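## Firmware 2.9 for the Trutelance handset: what changed

The August build of the Trutelance firmware is now going out to all retail units. The download takes 26 minutes on a slow connection and needs a charge level above half. Units bought through Delacroix stores get it on the same schedule as unlocked ones.

Most of the work went into the display driver. Earlier builds held the panel at its high refresh rate whenever an app requested it, even when nothing on the page was moving. The new driver drops to the low rate after 2 seconds without a touch or a redraw. Scrolling brings it back up at once. On our unit the change is hard to see in the mail and browser apps, but easy to spot in the stock map app, which stutters on the first pan.

The fingerprint reader has a new matching routine. Existing prints carry over, but we got better results after deleting them and enrolling again. Cold starts still ask for the PIN.

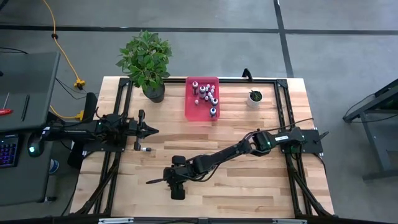
### Display color

Three color modes are now offered in place of two: Standard, Vivid and Reference. Standard is the old default with a slightly warmer white point. Vivid pushes greens and blues well past what the source file calls for. Reference is new, and it turns off the ambient light adjustment entirely - a good choice for editing photos, a poor one for reading in bed.

Peak brightness in Reference is capped at 1000 nits. The cap applies to HDR video as well, and there is no way to lift it short of changing modes. Third-party video players that set their own color profile, Lastia among them, ignore the mode setting and look the same in all three.

The camera app has not been updated to match. It still shows its live preview in Standard, so a shot framed in the app may look different once it is opened in the gallery under Vivid. The saved file is the same either way.
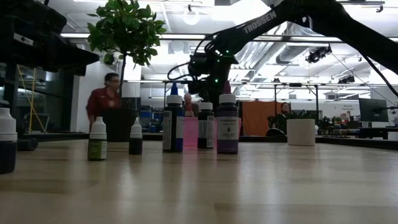 *Bottles of food coloring and dye on a light wooden tabletop.*

### Known problems

- The always-on clock can lag by a minute after a time zone change. Locking and unlocking the phone corrects it.
- Sustetti earbuds drop to the basic audio codec after a call. Reconnect them from the Bluetooth menu.
- The battery graph resets to zero after the update and needs a full charge cycle before its estimates can be used.
- Vivid mode is not kept after a restart if battery saver is on.

Rolling back to the previous build is possible from the recovery menu, but it wipes the phone. Back up first. A fix for the earbud fault is listed for the next build, with no date given.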